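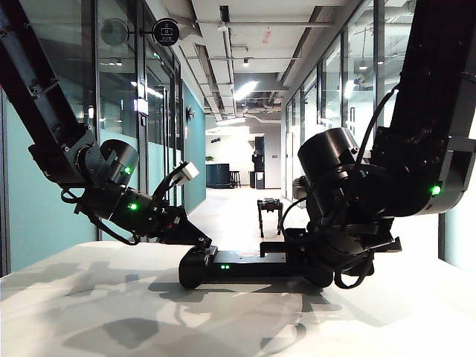

April 23, 2025. Bench log, two-arm table. Continues from the entry with the soup on it.

Policy: Hovon, checkpoint from last night. 2,608 demonstrations in, which is every one we have including the bad ones Mali wanted left out. Mali says leave a note that she wanted them left out. Noted.

Task as before: clear the table. Left picks up the small cube, right deals with the long black unit, both go to their places, arms go home. A child of four does this under protest in less time than it takes me to type the heading.

**Morning**

Started with the cube on its own because I wanted to feel good about something. Left arm went straight to it, decent grip high up between the fingers, lifted well clear, placed. Did it again with the cube turned 45 degrees. Fine. Again near the back edge, fine but with a long think beforehand. I have stopped describing the pauses as thinking in anything that goes to Larthorpe, as they once asked what it was thinking about.

Then the long unit on its own. Right gripper likes to take it by the flat end. Good instinct, or good copying, as that's where Beril always grabs it and Beril did most of the teleop. Slides more than it lifts. The round end stays down on the table and acts as a pivot, so if the grip is at all off the whole thing swings like a barge. I'd count a slide as a success for a household (half of my own tidying is pushing things along) but Ertuğrul won't for the shop floor, and he wrote the sheet.

Both together is where we live. What works:

- right clamps first and holds still, left lifts the cube, left places, right moves
- left lifts and waits, right clamps, right moves, left places last

What doesn't: anything where they start at the same moment. They go for the middle of the table like two people in a narrow kitchen, and then one of them backs off and forgets why it came in. I have watched the left arm hold the cube up in the air over the unit for long enough that I went and filled the kettle. It was still there when I got back. Pressed stop and wrote it down as a timeout, though you could make a case for performance art.

Aslı thinks the stall is the cube passing in front of the rounded end of the unit, so the policy loses sight of where that end is and won't commit. I think it's simpler and the demos have a gap in them, as our people never once held the cube and waited. People don't wait. They put the thing down and use both hands.

Check this: pull the episodes where left is up and holding for more than a couple of seconds and see if there are any at all.

**Later, same bench**

Checked. There are hardly any, and most of those are Ertuğrul answering his phone.

So the machine has learnt what to do with its hands full from a man talking to his garage.

Aslı's theory isn't dead. She moved the starting position of the unit towards the right so the two don't overlap from the overhead view and the stall happened less often. Not never. Both could be true. Suggest we record a batch on purpose with a hold in it, different lengths, different heights. She wants 500. I said I'd do a tenth of that and then we'd talk. Beril, if you're reading this, you are not being volunteered, but you are the best at it.

**Lights**

The usual complaint. Everything black on a white table with the corridor blazing away behind. Shadows from both arms and the unit pile up on the front half of the tabletop, and the darkest bits are, to a network with no imagination, about the same as more unit. Twice this afternoon the right gripper closed on a shadow with complete conviction. Held it, too. Lifted it, carried it across, let go of it carefully in the right place and went home. On the log it is a flawless run. Joint positions lovely. The unit was where it had been all along.

That's the second time we've had to remind ourselves that "reached home pose" is not a measure of anything. Could we please have the gripper width in the success check. I asked in February and have just found the note where I asked in February.

Cable on the left arm, the loop under the forearm: it's hanging lower than I'd like when the wrist is folded in. It hasn't caught on anything during my runs. Tie it up before someone else's.

The glass on both sides of the corridor doesn't help either. Müzeyyen asked whether we could crop the background out entirely and I said yes, and then we'd have a robot that can clear a table provided there's no building round it. She pointed out that this is a fair summary of the field. Leaving the crop as an option for the ablation. The quadruped standing down the corridor is in view between the arms too, small, but black and with legs, and the attention map has a soft spot for it. Not going to chase that today.

**The Larthorpe question**

They've asked again for one line on whether it can "do the chore". The chore, for anyone new, is end-of-shift bench clearing: small parts in one place, handhelds and long units in another, surface left bare. They currently have it done by whoever is slowest to get their coat on.

Tried to write the one line. Drafts, for the record:

1. Yes.
2. Yes, on a white table with two objects, if you have the evening free.
3. It can do each part of the chore and has not yet met the chore.

Müzeyyen likes 3 and will not let me send it. What she's going to send is the sheet, with the runs on it, and an invitation to come and stand here for an hour. I think the hour would do more than the sheet. On video we always look cleverer, because whoever edits it takes out the kettle.

Numbers for the sheet: 382 attempts at the two-object version since the gripper plates were changed. I'm not writing the success figure in here until we've gone back and taken out the shadow lifts. I had a figure this morning that I was rather proud of.

Tekin quoted against us for the same site, and their line is that it should be done with a conveyor and a sloping chute. Ertuğrul was cross about this for most of lunch. I said I'd had a look at the drawing and it's a good chute. For the small parts it would beat us on every measure and never need retraining. It wouldn't do the long units, and it would be no use at all in a flat, but then we aren't being paid to do a flat. We just keep talking as if we were.

On the household side, my own list of what I'd trust this pair with at home as of tonight:

- putting one hard thing where another hard thing was
- holding something while I do the clever bit
- anything where I'd be happy to get it back in the same place, much later

Not on the list: cups, anything with a handle it hasn't met, laundry (ha), the cat's bowl. My mother asked at the weekend if it could do a fitted sheet and I told her that I can't do a fitted sheet.

The middle item is the one I'd take seriously. Right arm clamping the unit and keeping it still is the steadiest thing we have. It's dull to look at and it doesn't go wrong. I've wanted a third hand on this bench for years and would pay money for one that only holds. Mali says this is a vice. It is a vice that comes to you, Mali.

**Last runs**

Swapped back to the older checkpoint, the one trained on the first 2,000, to see whether the stall is new. It isn't. It's shorter but it gets to it by being clumsier: left dips the cube while it waits, and on one run it tapped the top of the unit, near the upright bracket, hard enough that I heard it. No mark that I could find. Looked with the torch. Back to the newer one. I prefer a machine that freezes to one that fidgets, and it's easier to sell to Drokton, who underwrite the demo cell and have views on tapping.

Tried telling it the order in the prompt. "Hold the long one first, then lift the white cube." Ignored it completely on the first go, obeyed on the second, and on the third did something in between that I've saved as it's rather beautiful. Filename in the usual place under "negotiation".

To do:

- gripper width in the success check (see February)
- tie up left cable
- hold-and-wait demos, Aslı to set heights, me and Beril on the controls
- re-score the 382 by eye. Mali and I will split it, she gets the odd ones
- something matt and grey to put under one half of the table, to see if the shadow grabs go away
- ask Ertuğrul to take calls in the corridor
- answer Larthorpe (Müzeyyen)

Cleared the table by hand at the end. Didn't time it.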